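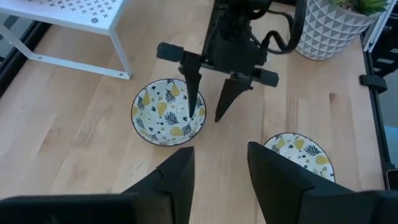

Tivell Suspends Two-Arm Dish Handling Trials After Gripper Fault

Thursday, March 31, 2022

Tivell has suspended all two-arm dish handling trials at its Purness laboratory following a fault in which a gripper continued to close after it had been told to stop. No one was hurt. One bowl was broken and a finger mount was bent beyond repair.

The fault occurred during a routine session in which two arms work at the same tabletop, one lifting a bowl by its rim while the other waits to receive it. According to the laboratory's incident report, the lifting gripper had taken hold of the rim and was sent a stop command by the operator. The arm halted as expected. The gripper did not, and went on tightening for 3 seconds until the power was cut by hand.

"The operator acted correctly and the emergency stop worked," said Rosalind Whitlock, head of laboratory safety at Tivell. "Our concern is with the ordinary stop, which staff use many times a day and are entitled to rely on."

An initial review led by Tsung-han Yen traced the fault to the gripper control software, supplied by Flovix. When the arm and the gripper receive a stop command at the same moment, the gripper can hold the message in a queue and finish its current movement first. The review team repeated the test 782 times on a bench unit with no dish in place and was able to reproduce the delay, although only when the gripper was already closing under load.

The laboratory has logged more than 2000 hours of two-arm work since the program began last September. Staff are now checking those records for shorter delays that may have gone unreported. Yen said that a late stop of a fraction of a second would be hard to see during normal work and would leave no mark on most dishes.

Flovix has been informed and has provided a temporary setting that limits closing force while a permanent correction is prepared. Tivell has applied the setting to its single-arm stations, which remain in use. The two-arm stations will stay switched off until the correction has been installed and has passed 600 consecutive stop tests on each gripper.

The following measures are in effect at Purness until further notice:

Operators must use the emergency stop, and not the ordinary stop, whenever a gripper is closing on an object.

Hands are to be kept off the tabletop while either arm is powered, including during setup and when dishes are being changed.

Finger mounts are to be inspected at the start of each shift – any mount that shows bending or play must be removed and tagged.

Staff who have noticed a gripper responding late at any time, even if nothing was damaged, are asked to report it to So-ying Fung in the safety office. Reports may be made without a session number if one was not recorded.

Visiting teams with two-arm sessions already booked will be contacted individually about new dates. Questions about bookings should be directed to Chun-hung Yu at the laboratory desk.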